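3.2. Lo que se guarda y lo que se tira

Cuando empecé a preguntar a la gente por sus papeles de casa, yo esperaba oír hablar de carpetas.
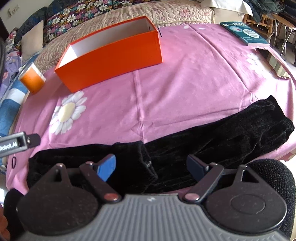
Figura 4. Caja naranja abierta sobre una sábana rosa con margaritas blancas.

Y no, casi no salieron carpetas. Salieron cajones, bolsas, latas, el hueco de encima de la nevera (este último, muchísimo más de lo que yo habría apostado). Hice las entrevistas en Hernden, un barrio donde viví 2 años antes de ponerme con la tesis, así que conocía ya unas cuantas cocinas y me ahorré bastante té de cortesía. Reuní 600 respuestas al cuestionario corto y 12 entrevistas largas, de esas en las que una entra a las cinco de la tarde y sale de noche.

El cuestionario preguntaba por recibos, garantías, cartas y fotos impresas. Las garantías me volvieron loca: casi todo el mundo las guarda y casi todo el mundo confiesa que no sabría encontrarlas. Una mujer me enseñó la de una lavadora que ya no tenía y me dijo, tan tranquila, que tirarla le daba mala espina. Yo anoté «mala espina» en el margen y al final se quedó como código de análisis -- el código 7, para quien quiera buscarlo en el anexo.

Con las cartas pasa otra cosa. Ximeng Jiang, que codificó conmigo la mitad del material, defendía que había que separarlas por remitente; yo prefería hacerlo por el sitio donde aparecían. Discutimos medio mes de abril. Ganó su propuesta, y menos mal, porque con la mía las cartas del banco y las de una hermana emigrada caían en la misma casilla solo por compartir cajón.

En total describimos 908 documentos sueltos. Los pasamos a Datent, que para esto va bien aunque se atraganta con las tildes, y revisamos a mano los casos dudosos. El criterio de duda fue generoso: si alguna de las dos fruncía el ceño, el documento volvía al montón.

Me interesa sobre todo el momento de la limpieza. Mis entrevistadas la cuentan casi siempre como una mudanza, aunque no se hayan movido de casa: se vacía todo, se lee la mitad, se vuelve a meter casi lo mismo -- y a eso lo llaman haber ordenado. En la sección 3.3 vuelvo sobre este verbo.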